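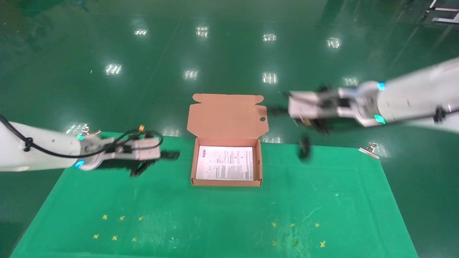

An open mailer box with a printed sheet in the tray.

Home | News | Members | Repair evening | Contact

Print this page | E-mail this page

Sending your parcel the right way: news from the exchange desk

Dear members,

In June the seed and bulb exchange starts again, and I have the pleasure to run the desk for the second year. Last season was a good one, with many new names on the list. But 17 parcels came to us with some damage, and in most of them the reason was the packing and not the post. So I want to use my space in this newsletter to explain how we would like to receive your parcels.

Please choose a box that fits what you send. Many members use a very large box and fill it with newspaper. The newspaper gets pressed flat on the way and then the paper bags move from one side to the other. A small flat mailer box is enough for most seeds. For bulbs you need something deeper, and each variety should be in its own paper bag. Do not use plastic bags for bulbs. We had four bags of Wetadari onions last year which had become soft and had to be thrown away, and this was a pity, as Seidu Bawa had grown them for three years to get enough for everybody.

Inside the box please put the exchange list, printed and not written by hand. My eyes are not bad, but some of you write very small! On the list we need the name of the variety, the year of harvest and your member number. If you know where the seed came from first, write this also. Seidu keeps the variety book and he is always happy to have more history. His own bean, which we now call simply Bawa in the book, came from his aunt's garden, and it has been requested by 25 members for this season. If you grew it last year and have seed left, please send it back to us, even if it is only a small handful.

The tomato Petard is also wanted very much. It is early and the skin does not split in rain, at least not in my garden. Osvaldo Cocco tells me it did split in his, but he waters every evening and I have told him my opinion about this.

When do parcels go out? The desk is open on Wednesday from 4 in the afternoon. Everything that is on the table by then will be sorted the same evening, and the answer parcel is normally in the post within 48 hours. If you come in person, please bring your list with you all the same. It is difficult to sort from memory when several people are talking.

One word about labels. Remove the old ones or cover them completely. Last autumn one parcel traveled two times to the same member, who was very patient with us. If you have clean used boxes at home, we accept them with thanks. Please flatten them first, the shelf is narrow.

Members who want the Fullora squash should write to me before the end of the month. It crosses easily with other squash, so I give it only to gardeners who can keep it apart or who are willing to pollinate by hand. Osvaldo will show how to do this at the summer meeting, and he has asked me to say that you should bring some tape and come early, before the flowers close.

With kind greetings from the exchange desk

Print this page | E-mail this page

Back to News | Next item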